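Garment finishers, part-time
Lendik Clothing Care
Posted December 8, 2022

Lendik is looking for 2 people to press, check and fold garments ahead of delivery to shops and private customers. The work starts in February and is done in a small shared room with a checked cloth on the long pressing surface.

Most of what comes through is plain dark clothing. Each piece is spread out, smoothed by hand, pressed where needed and looked over for loose threads, marks and missing labels.
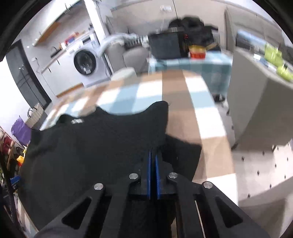 Black fabric shows lint and shine very easily, so we need people who will take their time with it. A new starter is not expected to be quick. Once trained, a finisher handles roughly 91 pieces a week, fewer when there are coats.

The job includes:
Sorting garments by fabric and care label
Pressing, including pleats and ribbed cloth
Folding and bagging to the customer's instructions
Writing up faults on the Kurup sheet
Leaving the table and floor tidy at the end of a shift

You will be on your feet for much of the time. Hours are 24 a week, worked as shorter days or longer ones by agreement. We pay by the hour, including during training, and the rate is given on the application form.

Experience in a laundry, alterations shop or costume store is useful. Careful ironing at home is fine too, and we will ask you to press and fold a few items when you come in to meet us.

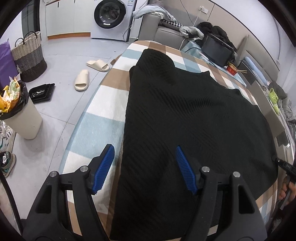
Do I need to bring my own iron?
All equipment is provided. Please wear flat, comfortable shoes and keep long sleeves fastened at the wrist.

To apply, ask for a form at the Lendik counter and return it to Dumisani Coetzee with the name of one referee. Please say which hours you could work.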